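People keep asking me if robots can do chores yet. My answer this month is doors! I've been deep in the Jemside door task and I love it more than I should.

It's all in simulation: one arm, one table, one door with a tiny round knob.
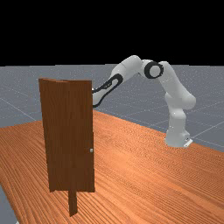

Think about how many chores start with a door. Laundry closet, pantry, the stockroom at work. If a robot can't get through, the folding demo doesn't matter much.

My first policy got it open 2 times out of 30. I cheered both times, my neighbors can confirm.

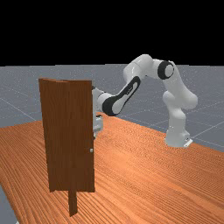

Then I switched to the Tronis grasp settings and slowed the approach way down. Over 30 more tries and it's doing better, though I'm still tallying. Knobs are so much harder than lever handles, wow. 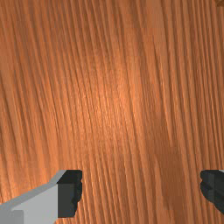

Gripper open over the wood grain, close-up view

So, chores? Not at my house yet. But I'd bet on cabinets before dishes. Next up is the Bakke drawer set, will post numbers when I have them.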